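Strand is a tabletop manipulation kit for groups that work on learned pick-and-place. It includes the work surface, a set of play-food objects, the Sirov control software and the reset method described on this page. The arm and gripper are not included.

## What it is for

Strand was built around one research question: how much does the starting layout of a table affect what a policy learns? Most labs vary the layout by hand. A person moves the objects between episodes, and after an hour the layouts start to look alike. The same object ends up near the same corner, and the policy picks up on it.

The method that ships with Strand, called Jurnia, replaces that step. Before each episode it draws a target layout from a list, checks it against the layouts already recorded, and shows the operator where each object should go. The operator places the objects and presses a pedal. The episode starts when the overhead view matches the target closely enough.

## How a session runs

1. Load a task file. It names the objects in play and the instruction, such as "put the strawberry on the plate."
2. Sirov displays the target layout as an overlay on the live overhead view.
3. Place the objects. Outlines turn green as each one falls within tolerance.
4. Press the pedal. The arm moves to its start pose and recording begins.
5. Press the pedal again to end the episode and mark it as success, failure or discard.

A batch is 50 episodes. After each batch Sirov prints a coverage map for every object, and any region of the table that has been skipped is given more weight in the next batch. You can turn this off in the task file if you want plain uniform sampling for a comparison.

## Layouts and clutter

Jurnia treats the objects in a task as either targets or distractors. Targets are the things named in the instruction. Distractors are everything else on the table, and they are sampled from the same list, so a plate can be the goal in one task and something to steer around in another.
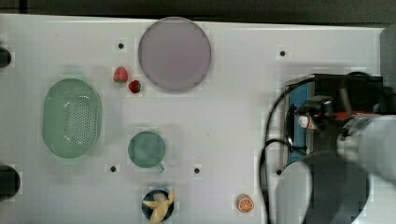
Containers are placed first and small food pieces second. A food piece may start on the bare table or in a container, and the share of each is set in the task file. Pieces that start in a container are harder for most policies. The fingers have to come down past a rim, and a grasp point that is easy on a flat surface may be out of reach. We recommend keeping both kinds in the training data, even for tasks that only need one.

Overlap is allowed. If a long piece rests across the edge of a bowl, the overlay shows the outline of both objects and only the base of the piece is checked. Early versions rejected these layouts, and policies trained without them did poorly when a piece was left hanging over a rim.

## What we found

We trained the same policy on two sets of data from the same task list. In one set, operators arranged the table however they liked. In the other, they followed Jurnia. Network, number of episodes and training time were the same for both.

On layouts close to the training data, the two policies performed the same within the spread of our runs. On new layouts, the Jurnia policy completed more tasks, and the gap was widest when the target was near the outer edge of the table. The hand-arranged data had very little coverage there. Operators tended to leave a margin between the food and the edge, even when asked not to.

The gain was small for tasks with one object and no distractors. If that is your whole use case, hand arrangement is probably fine.

We also tested duplicate objects. With 2 pieces of the same kind on the table, both policies sometimes started toward one and switched to the other partway through. Jurnia did not fix this. Recording a fixed preference in the instruction ("the one closer to the plate") helped.

The study was run by Žofie Machala at Dosusex. The task files and coverage maps from that study are included with the kit.

## Requirements

- A single arm with a two-finger gripper and a driver that accepts joint or end-effector targets
- One overhead camera with a clear view of the whole work surface
- A workstation running Linux
- A free USB port for the pedal

A wrist camera is supported and is recorded alongside the overhead view, but Jurnia does not use it for layout matching.

## Known limits

- The arm has to be parked clear of the object area during placement. If part of it covers a target position, the outline for that object stays gray and the pedal is locked.
- Pale objects on a white surface are matched less reliably. Raise the tolerance to 3 for these in the object file, or switch to the alternate color profile.
- Cable slack counts as occlusion. Route the gripper cable behind the arm where your mounting allows it.
- Handle direction on cups is recorded but is not part of the match.
- Stacked containers are not supported in this release.

## Updates

The January release of Sirov adds per-object tolerance and lets you resume a batch after a restart. Older task files load without changes. Coverage maps made before the update need to be rebuilt once with the command in the manual.

Replacement objects can be ordered one at a time. Please give the object code from the task file when ordering, as some pieces come in more than one shade.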